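サルミネン川上流の集落で、記憶の地図づくりが始まっています

うれしいお知らせです! サルミネン(Salminen)川の上流に暮らすクリシネ(Clisine)の人たちと準備してきた「歩いて描く地図」の取り組みが、いよいよ本格的に動き出しました。川の漁場、薬草の採れる斜面、祖先の名がついた岩。年配の方々の頭の中にだけあった地名を、若い世代が一緒に歩きながら聞き取り、自分たちの言葉で書きとめていく活動です。

これまでに記録された地名は300。行政の地図に載っているのはそのうちわずか九つでした。現地の調整役オリヴィア・アダムチクさんによると、同じ沢に上りと下りで違う名前があるそうで、集会ではその話だけで夜が更けてしまったとか。いいなあ、その場にいたかった!

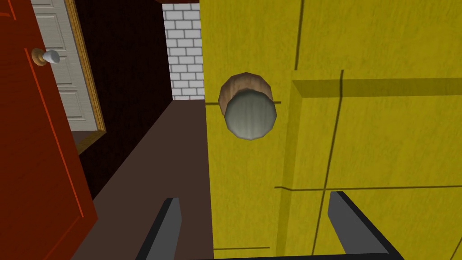 集落の共有の家を記録庫として使う計画も、話し合いが進んでいます。聞き取りの録音や手描きの地図を遠くの町の資料館に預けてしまうと、見たいときに見られません。鍵は集落で持ち、誰がどの記録を開けるかも集落で決める、というのが皆さんの一致した考えです。扉の色についても意見が出ていて、画像のような濃いからし色なら年配の方にも見分けやすいし、丸い取っ手より棒状のほうが荷物を抱えて開けやすい、という声がありました。儀礼の歌など外に出さない記録は奥の棚にまとめ、閲覧の決まりは長老の皆さんが文章にしている最中です。

土地の権利をめぐる申し立てを支えているのは、法律担当のカツペル・ドゥダさん。伐採の計画が持ち上がったとき、どこで誰が何を採ってきたかを示せる記録があると、話し合いの席での説得力がまるで違うといいます。ダヴコム(Davcombe)で開いた勉強会では、参加した若者たちが自分の祖母から聞いた道筋を次々に発表し、予定の時間をすっかり過ぎてしまいました。

次の歩き取りは、水位の下がる2月に、下流側の湿地で行います。地名をまとめた冊子は500部を印刷し、まず集落の全世帯と学校へ届けます。残りは事務局でお分けしますので、読んでみたい方はレナタ・マリノフスキまでご連絡ください。綴りの直しや思い出した地名の追加も、引き続き受け付けています。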